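2020-02-28
O. Lytvynenko

3.2. Recogida de la mesa y clasificación de la vajilla

El análisis de la recogida se restringe a mesas redondas de madera con superficie brillante, por ser las más frecuentes en los hogares del corpus Brurkia. En ellas, la vajilla y los condimentos comparten un mismo plano durante toda la comida, y el orden en que se retiran unos y otros no es uniforme (fig. 4).
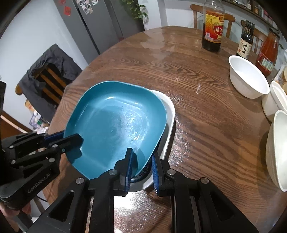
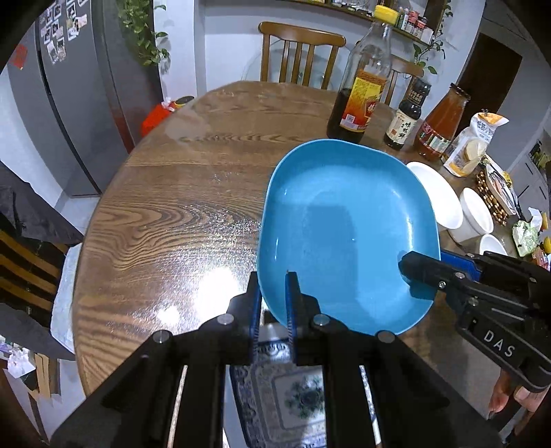
Figura 4. Pieza de plástico de color azulado y forma cuadrada con esquinas redondeadas, sujeta sobre la mesa; cuencos blancos a la derecha y botellas de condimentos hacia el borde opuesto.

Se registraron 3,019 manipulaciones de vajilla en 32 hogares. Cada manipulación se codificó según tres variables: material de la pieza, posición respecto al centro de la mesa y contacto previo con otra pieza. Los cuencos apilados se trataron como una sola unidad cuando se desplazaban juntos y como unidades separadas en los demás casos. Los manteles individuales se excluyeron del cómputo, salvo que se retiraran antes que el último plato.

En 710 manipulaciones la pieza descansaba parcialmente sobre otra de distinto tamaño. Este solapamiento alarga la retirada, dado que el borde inferior queda menos accesible y la pieza suele inclinarse antes de separarse del apoyo. El efecto es mayor en el plástico que en la cerámica, posiblemente por la diferencia de peso, aunque el protocolo Imden no incluía el pesaje de las piezas.

Los condimentos siguen una pauta distinta. En alrededor de 400 manipulaciones de vajilla hubo que desplazar antes una botella o un frasco, que después volvió a dejarse en la mesa. Las observaciones de diciembre, realizadas en Lundidport, no se apartan de esta tendencia, si bien el número de comensales por mesa fue superior y la comparación directa requiere la corrección descrita en el apartado 3.4.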